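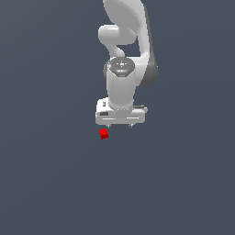

About Elosside

Elosside builds simulation software for robot arm and gripper testing. The company was started in January by Saron Negussie and has a staff of nine.

Our main product, Jomamo, lets integrators try a pick task before any hardware is ordered. Weldu, the add-on for gripper views, ships with 15 preset tasks -- cube picking is the default.
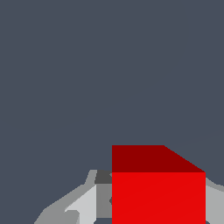 Cube-picking task in simulation: red cube between the gripper fingers.

Licenses cover two seats. Support is by email, with replies within some 2 working days.

Page updated 2018-04-23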